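Visit to Lorkeck, 2020-12-23

I went out to Lorkeck with Taner Tatlı to see the Nosus showroom, which sells caps, drink bottles, T-shirts and a few books from the one long space. We left Stasstead early and the drive was easy, with 19 kilometres of gravel at the end.

Parking is behind the building. You sign in at the side door and someone takes you through. The tour is free and there's no pressure to buy.

The caps get the best spot. They're black, set out in rows on white shelving, crown up with the bill down, so you can compare the shapes without handling every one. I tried on 3 and the second fit well. Sizes are marked inside the band.

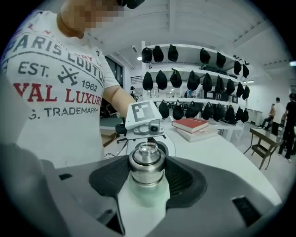
Taner was more interested in the bottles. The one he liked is a pale mint green you can partly see through, with a shiny stainless-steel cap. He wanted to know if the cap comes apart for cleaning, and the woman from Arai, who supplies them, said it does. She also said the colour is being dropped in April.

The books were on a long white table. I looked at a red hardcover that was sitting on a thicker cream one and would have liked a price on it. Most things at that end had no tag.

We stayed until lunch. The café next door does soup and a roll for 6 dollars, cash only. Taner bought his bottle on the way out and I went home with the cap.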